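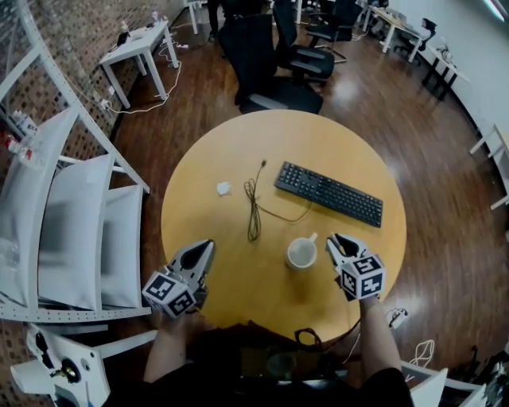
Kazimír Polák wrote in after the December item to ask whether the wrist views were doing any work at all, or whether the head view alone would have given the same policy on the table-clearing task. He also asked why we discard recordings in which the operator fumbles, given that a policy has to recover from fumbles too. Both are fair questions and the second took longer to answer than the first.

The set now stands at 1457 recordings, all made with the two-handed Hudetik grippers and a camera at head height. Each recording covers one clearing of a round table holding a few everyday objects: a keyboard, a mug, a tissue, a cable. Positions are changed between recordings. Gripper pose comes from the printed marker cubes, and the wrist cameras supply the close view of the fingers.

For the first question we trained three policies on the same recordings. One saw the head view only, one saw the wrist views only, and one saw all of them. Each was run on the Prako arm pair for 60 trials, with the start layouts fixed beforehand and shared between the three. A trial counted as a success only if every object ended up in its assigned place without a hand touching the table.

The policy with all views failed nine trials. The head-only policy did as well on the mug and the keyboard but lost most of its trials on the cable, usually closing the fingers just beside it. The wrist-only policy picked up the cable reliably once it was over it, but often went for an object the other arm was already moving. We take this as a yes to Kazimír's question, with the qualification that the gain sits almost entirely in thin objects. Anyone working only with cups and boxes could leave the wrist cameras off and save the storage.

One caveat on timing. The head and wrist streams do not share a clock. Hedvika Bartoš found that the offset between them drifted over a long session and reached 100 milliseconds in the worst case, enough to smear the moment of finger closure. All streams are now aligned again at the start of every recording, using a short flash shown to every camera. The results above come from the aligned data. The figures in the December item did not, and should be read with that in mind.
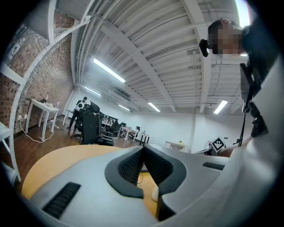
On fumbles, the original rule was to drop any recording in which an object slipped from the fingers or was grasped twice. That rule was chosen for convenience, as slips are easy to label. We went back to the rejected recordings and restored 300 of them, all cases where the operator recovered and finished the task without stopping. They are included in the total given earlier. Recordings where the operator gave up, or put the grippers down to rearrange something by hand, stay out.

With the restored recordings in training, the full-view policy retried after a missed grasp far more often. Without them it tended to carry on as though it were holding the object, closing on nothing and moving to the drop position. The cost is some hesitation. Hedvika noted that the policy sometimes reopens the fingers on a grasp that was perfectly sound, mostly on the mug handle. Shortening the observation history reduced this but made the two arms less well coordinated, so we have left the history as it was.

Marker visibility remains the main source of lost data. When one forearm passes over the other, a cube can drop out of the head view for long enough that the pose has to be filled in from the inertial sensor. We currently reject any recording with a gap longer than two seconds. The Durrani tracker handles these gaps better in bench tests but has not been tried on a full session.

Next on the list is a repeat of the three-way comparison at the Detitz site, on a square table and under different lighting. The start layouts for the present trials, together with the alignment script, are in the shared folder under the same name as the December set.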